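Setting Up the Two-Arm Garment Pickup Exercise

Manríquez Robotics Club - Student Handbook, Unit 2
Prepared by Refugio Jaramillo. Revised April 2020.

Purpose

This unit explains how student teams prepare, run and record the garment pickup exercise. It is required for all members who intend to enter the household tasks event in June. Teams must have completed the arm safety check in Unit 1 before starting.

Before You Begin

Reserve a session through the Midia sign-up sheet. Each team needs the two arms, the operator station, one set of athletic clothing and a printed run log. One student operates the arms and a second stands at the stop switch for the entire session. The two may trade places between runs, but never during one.

Step 1. Prepare the seat

Clear the sofa cushion of everything except the garments assigned to the run. Place the jersey and the shorts on the same cushion with open fabric between them. Do not fold or flatten either piece. Garments should be dropped from waist height and left as they land - a neat pile makes the run invalid.

Step 2. Bring the arms to the start position

Lower the first gripper over the cushion with its fingers open and stop before it touches the fabric. Bring the second gripper in from the side, at the shorts. Check the wrist camera view before going further. Both garments should be visible, and the fingers of the first gripper should point into the gap between them.

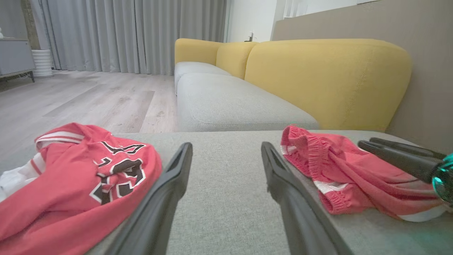
Figure 1. Wrist camera view with the jersey at left and the shorts at right.

Step 3. Make the first grasp

Choose a raised fold near the middle of the garment. Avoid collars and waistbands on the first attempt, as thick seams tend to slip out of the fingers. Close slowly and lift straight up. If the cushion cover rises with the garment, open the fingers, back away and choose another fold.

Step 4. Complete the run

Move the garment clear of the seat and release it into the team's bin. Repeat with the remaining piece. A run ends when both garments are in the bin or when the operator calls a stop.

Step 5. Record the result

Write down the run number, the operator's initials and the outcome of each grasp. Failed runs are recorded in the same way as successful ones. The club log held 809 runs at the close of last term, and almost 200 of them were failures that later teams used in planning their own grasps.

Completed logs go to Aurelio Montes before the next session. Teams that damage a garment should note it on the log and request a replacement set.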